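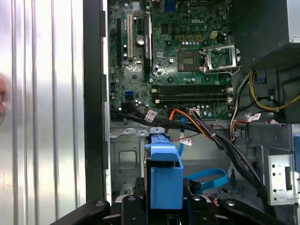 Mondomholm団地自治会 6月定例会議事録

開会 午後7時
場所 集会所一階
出席 各棟の代表、管理会社Purnskaの担当者
欠席 北棟(委任状あり)

1. 前回議事録の確認

自転車置場の項で「撤去」とあるのを「移動」に改める。そのほかは原案どおり承認した。

2. 不用品回収の結果

春の回収について報告があった。集まった量は全体で752キロ。内訳は金属類が最も多く、次いで小型家電、古着の順だった。古着は雨のため途中で受付を止め、集会所の軒下に移している。このため昼前に一時列が延び、南棟の入口がふさがったとの苦情が届いている。
小型家電はSandhuに引き渡した。引取りの伝票は事務室の棚に保管してある。家電に混じって石油ストーブと消火器が持ち込まれたが、回収の対象外であり、その場で持ち帰ってもらった。消火器の処分先は掲示板に案内を出すことにした。
次の回収は秋とし、日取りは次回の定例会で決める。受付の場所は南棟の入口を避け、東側の駐車場を使う案が出た。駐車場の利用者には前月のうちに文書で知らせる。
パソコンの扱いは春と同じで、中の記録は持ち主が消してから出す。春の案内ではこの点が裏面に小さく載っていただけで、当日に受付で聞かれることが多かった。秋は表面に載せる。 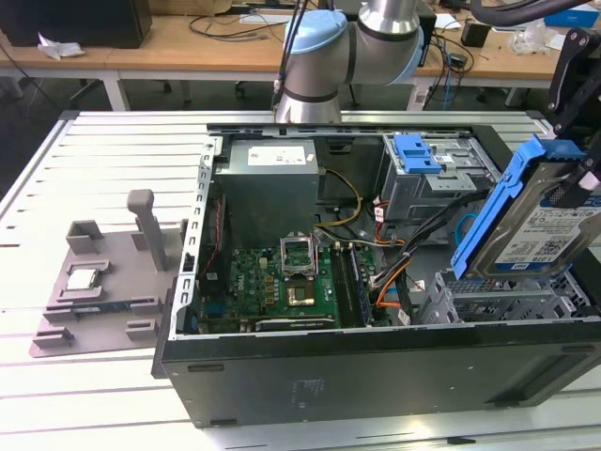 粗大ごみのシールは回収の日に集会所で買えるのか。
買えない。シールの販売は管理事務所の窓口だけで、一枚300円である。回収の日も窓口は通常どおり開いている。

なお、シールを貼らずに置かれた棚が西棟の裏に残っている。Purnskaが張り紙をし、月末までに引き取りがなければ自治会の費用で処分する。処分した場合は会計報告に載せる。

3. 集積所の網の交換

西棟と南棟の集積所の網が破れ、からすの被害が続いている。Purnskaから見積りが二通り出された。同じ形の網に替える案と、折りたたみ式の箱に替える案である。箱は費用がかさむが、冬の風で飛ばされる心配が少ない。
南棟は通路が狭く、箱を広げると車いすが通りにくいのではないかとの指摘があった。Purnskaが幅を測り、次回までに図面を用意する。
西棟は箱に替えることで一致した。費用は修繕の予備費から出す。設置は7月中とし、作業の間は北側の集積所を使う。案内は各戸に配る。
古い網のうち傷みの少ないものは、菜園の鳥よけに使いたいとの申し出があり、了承した。

4. 分別表の配り直し

現在の分別表は市の区分が変わる前のもので、プラスチックの欄が古い。全戸335世帯に新しい表を配る。印刷はEdell印刷に頼む。用紙は冷蔵庫に貼れる大きさとし、色は二色に抑える。
文字の大きさについて意見が分かれた。品目を減らして字を大きくする案と、今の品目数を保って両面刷りにする案がある。両面では貼ったときに片側が見えない、との理由で、品目を減らす案を採ることにした。省いた品目は事務室に置く冊子で確かめてもらう。 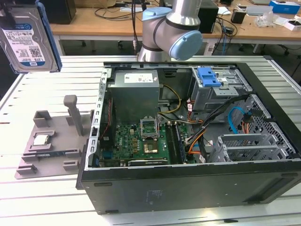 品目を減らすなら、電池とスプレー缶だけは必ず残してほしい、収集車の火災が隣の地区であったばかりだ、という発言があった。異論はなく、この二つは枠で囲んで載せることにした。充電式の電池を普通の電池と分けて書くかどうかは、市の窓口に確かめてから決める。
外国語の表については、市が出しているものを使う。自治会で独自に訳すことはしない。入居の際にPurnskaから渡してもらえるか、担当者が社内で確認する。

5. 収集時刻の変更

7月から可燃ごみの収集が早まり、朝8時までに出すことになる。夜のうちに出す世帯が増えるとからすと臭いの問題がひどくなるため、前夜に出さないよう掲示を強める。掲示は各棟のエレベーター横と集積所の二か所とする。
夜勤の世帯から、朝に出すのが難しいとの相談が来ている。西棟に箱が入った後であれば、夜のうちに箱に入れることを認めてもよいのではないかという案が出たが、他の棟との差が生じるため、今回は結論を出さなかった。箱の使い勝手を見てから改めて話し合う。

6. 集会所の物置

物置の整理を行う。祭りのテント、古い机、壊れた扇風機などが奥に積まれ、手前の掃除道具が出しにくくなっている。テントは支柱が曲がっているものを処分し、使えるものだけを残す。机は折りたためるものを優先して残す。 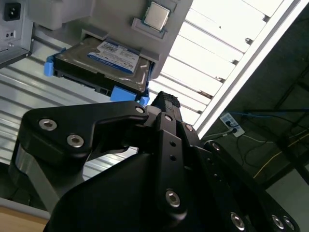
扇風機は秋の回収にまとめて出す。それまでは物置の右手の棚に寄せ、通路に置かない。処分するものには赤い札をつけ、札のないものは勝手に捨てないこととした。札は事務室で用意する。
物置の鍵は現在5本あるはずだが、貸出簿に記入のないものがある。心当たりのある棟は次回までに事務室へ返す。戻らない場合は錠を取り替えるが、その費用をどこから出すかは決めていない。

7. その他

集会所の流しの水漏れは、パッキンを替えて止まった。
植え込みの刈り枝を集積所に出す世帯がある。刈り枝は束ねて長さをそろえれば可燃ごみで出せるが、今は束ねずに置かれていることが多い。分別表の余白に出し方を一行入れる。
東棟の掲示板のガラスにひびがある。Purnskaが部品を取り寄せる。届くまではテープで留めておく。
秋祭りの打合せは別の日に行うこととし、今回は話し合わなかった。

次回までに行うこと
南棟の通路幅の測定と図面(Purnska)
西棟の箱の発注(Purnska)
分別表の原稿の作成と見積りの依頼(東棟、Edell印刷)
充電式電池の区分の問合せ(南棟)
物置の赤い札の用意(事務室)

次回は7月、同じ時刻に集会所で開く。

閉会 午後8時半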